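The trouble with damp cupboards

Wardrobes on outside walls go mouldy for a simple reason. The back panel sits a few centimetres from cold brick, the doors stay shut, and the air inside hardly moves. Moisture from the room gets in through the gaps, meets a surface below its dew point and settles there. By spring there is a grey bloom on the shoe leather.

Jingyi Lu has surveyed houses in Stullthorpe for 18 years, most of them solid-walled terraces put up without a cavity. She carries a surface thermometer and a hygrometer, and takes both readings with the cupboard door closed for at least 20 minutes. Readings taken with the door open describe the bedroom, she says, and the bedroom is usually fine.

One house she visited in May had a relative humidity of 58 per cent beside the bed and 81 per cent behind the winter coats. The owner had already repainted the inside twice with a fungicidal emulsion. The paint held up well. The mould moved to the coats.

Lu's first recommendation is a gap. A freestanding wardrobe should stand clear of the wall, with feet high enough to let air in underneath. Fitted cupboards are harder. Joiners tend to scribe the side panels tight to the plaster, and the only remedy is to cut vents, one low and one high, in the doors or the plinth. A single vent does very little.

Storage inside the cupboard comes next. Cardboard takes up moisture and holds it against whatever it touches, and it is the first thing she asks people to remove. Clear plastic with a lid is the usual replacement, and it works provided the contents are dry when they go in. A box closed on a slightly damp jumper will keep it damp.
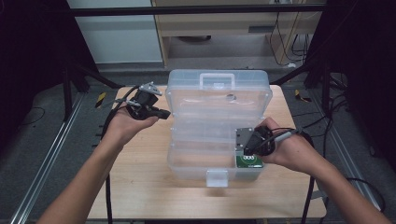
4 min read

Silica gel helps in a closed box and is close to useless in an open cupboard, where it is saturated within days. The sachets sold by Ostex change colour when spent and can be dried in a low oven. Flotero makes a larger hanging version based on calcium chloride, which collects water in a pouch and has to be thrown away. Lu will use the first for cameras and documents. She does not recommend the second above clothes – the pouches leak if punctured.

Powered dehumidifiers are a different matter. A compressor model loses efficiency in a cold room, and a desiccant model costs more to run but copes better in an unheated one. Kemppainen sells a desiccant unit narrow enough to stand in a hallway cupboard, though the exhaust air is warm and needs somewhere to go.

Insulating the wall itself is the lasting repair. Even a thin layer of board behind the cupboard raises the surface temperature by 2 or 3 degrees, often enough to keep it above the dew point. The joints must be sealed. Moist air that finds its way behind the board will condense on the brick, out of sight.

Lu returned to the May house on a Wednesday the following winter. The vents had been cut and the cardboard was gone. Her reading behind the coats was 66 per cent.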